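Rarnemdale Soccer Club
Minutes of the March meeting

Started at 7:10 p.m. in the upstairs room. I'm taking the minutes again, so if something sounds wrong, tell me and I'll fix it before they get approved. Ettore Sala ran the meeting. Most of the coaches made it, plus a good handful of parents, and we had the heat on full blast for the first half hour until somebody found the thermostat (thank you!).

Last month's minutes
Approved with one change. I had written that the U12 girls would share the lower field with the U10s on practice nights. They share with the U14 boys. Sorry to everyone who showed up with cones at the wrong end.

Money
We have $3,151 in the club account after the field rental was paid. The referee fees for the spring haven't come out yet, and Ettore reminded us that those always hit in two lumps. I asked if we could please see the spring fees broken out by age group next time and he said yes, he'd send it around before the meeting so we aren't all squinting at one sheet of paper.

A parent asked whether the snack stand money goes into the same account. It does. She'd like it listed separately and I thought that was reasonable, and so did everyone else, so we'll do that starting next month.
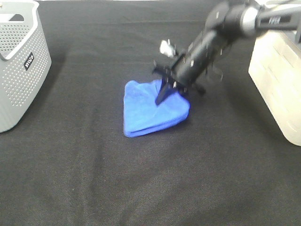

Registration
We're at 163 players, with the late window still open. The U8 group is the big one this year and we are going to need another coach there, probably two. I said I'd put a note in the newsletter. If you've been standing on the sideline thinking you could run a few drills, please come talk to me, it's an hour and a half a week and the kids are a riot at that age.

We had a long back and forth on the U16s. There are enough kids for one team and a very big bench, or two teams with hardly any subs. The coaches would rather have two teams. A couple of parents worried about weekends when people travel, and I get that, I've played a whole second half with nine and it isn't fun. We settled on two teams that train together and can lend players for regular season games, as long as the league signs off. Ettore will ask the league.

Fields and equipment
The goal nets on the upper field have had it. I went and looked at them before the meeting and you could walk a dog through the left one. Replacing the pair will run over $300. Motion to buy new nets before the first home game, seconded, passed with no one against.

The line paint is fine for now. The big pump is missing again! If it's in your trunk, bring it back, no questions asked.

Tournament
The Vallejo tournament is a go for the U12 and U14 teams. The entry fee is $400 for each team and the families going have agreed to split it, so it doesn't come out of the club account. Parents are sorting out their own rides. The U14 coach wants a practice match against Stellow beforehand, since they press high and our back line has been getting rattled every time somebody runs at them. I said I'd call over there and see what evenings they have.

There was some talk about playing time at tournaments. Our rule is still that every kid plays at least half of each group game. After the group stage it's up to the coach. One dad would like that rule to cover the knockout games too. We didn't vote, but it's on the list for April. 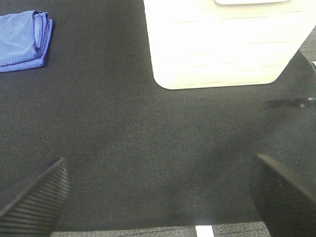
Away uniforms
The away uniforms got more discussion than the money did, which I guess is how it goes. The white ones are done, they come out of the wash gray and half the numbers are peeling. Prakora has sent us a price and will hold it until the end of the season. Everyone liked the idea of blue and then we spent twenty minutes finding out that we all meant different blues. Where we ended up is close to that folded blue towel lying on the black fabric, a bright one with a touch of purple in it, and black for the shorts. Our home shirts are dark green so nobody will mix them up. I'd still like to see a sample shirt out on the grass under the lights before we order anything. Ettore will ask Prakora to send one in an adult medium and one in a youth large.

We kept the old numbering. Kids who already have a number keep it, new kids pick from what's left.

Other things
Picture day is moving to the first week of April, same place by the bleachers. Coaches, please get your rosters to me before then.

Somebody asked about stretching bands for the older teams. The U16 coach has a box of them at home and will bring it.

The gate code is changing. I'll text it to coaches and not put it in here.

To do
Ettore: league question on the U16s, fee breakdown, sample shirts
Me: newsletter note, call Stellow, gate code
U16 coach: bands
All of us: find the pump

Wrapped up at 8:50 p.m. Next meeting is in April, same room.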